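I went to look at a rental in Mallmont last month that was advertised as "fully furnished, tastefully styled, move-in ready." I've been chewing on that word "styled" ever since. I'm not moving there, for what it's worth. But I've now read 29 listings from the same agency, Fledlow, and I have some complaints.

## What "furnished" used to mean

When I rented my first place, furnished meant a bed, a table, some chairs and a drawer of forks that didn't match. You could argue about the quality. Mostly it was bad. But you sat on the chairs and you ate with the forks.

The Mallmont place had a bed and a couch, fine. It also had a bowl of fake lemons, a stack of hardcovers turned spine-in so I couldn't tell what they were, and a tray with a candle on it. What it didn't have was a saucepan. I opened every cabinet. Two wine glasses, one cutting board, no pan of any kind. The agent told me that tenants "like to bring their own personality to the kitchen." I told her I'd like to bring it to a pan.

The furniture fee was $329 a month on top of rent. I did ask what that covered and was told "the complete package." I asked if there was a list. There was going to be a list, she said, once I applied.

## The case for it, as far as I can make it out

My friend Nhàn Quách thinks I'm being a crank. She rented a styled place in Flerkham when she changed jobs and says it got her through a rough few months. She had no energy to shop for anything, and she came home every night to a room that looked like somebody cared. She kept the fake plants. She even bought a cushion in the same color as theirs when the dog got to the first one.

I believe her. I also know she ate takeout for 13 weeks, and I'd put that down partly to the pan situation, though she says it was the job.

And I'll admit there's a version of this I fall for. I like a table with one good thing on it. I grew up in a house where every flat surface had mail on it, and a bit of empty wood still looks like luxury to me. A plain vase on a patterned plate, a reddish-brown table, I'm halfway to signing.

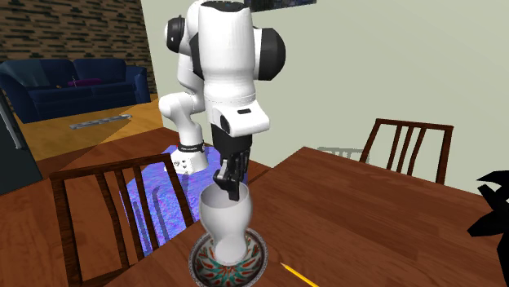
## Where my patience runs out

The trouble starts with the deposit. Fledlow's standard lease, which I asked for and read at my own kitchen table, has a clause about "decorative items." If you break one, you pay "replacement value as determined by the stylist." No prices. So you're renting a vase you didn't ask for, at a value you don't know, set by a person you'll never meet. You can't put it in a closet either, at least not without written consent, as the items are "part of the presentation of the home."

Presentation to whom? I'd be the one living there. My guess is that they want to be able to show the place to the next tenant before you're out, and they'd like it to look like the listing when they do. I can't prove that. The agent said it was "for consistency," and I couldn't get any further with her.

There's a second company, Nishad, that does the same thing in the buildings near the river, and their lease is a little better. They'll take the decor away if you ask in the first week. They'll also charge you a removal fee, and the monthly rate stays put.

## If you're looking anyway

Plenty of people need a furnished place and can't be as picky as I am from the comfort of a lease that runs to March. A few things I'd do:

- Ask for the inventory before you pay an application fee, and walk away if they won't send it.
- Open the kitchen cabinets. All of them, even if the agent sighs.
- Get a dollar figure next to anything breakable.
- Sit on the couch for more than a second. The one in Mallmont was like sitting on a loaf of stale bread.
- Ask what the rent is with the furniture gone. Fledlow wouldn't tell me. Nishad did, but only on the phone.

I've written to Fledlow asking for a price list for the decorative items. So far I've had an automatic reply thanking me for my interest in elevated living. If they send the list I'll post it, lemons included.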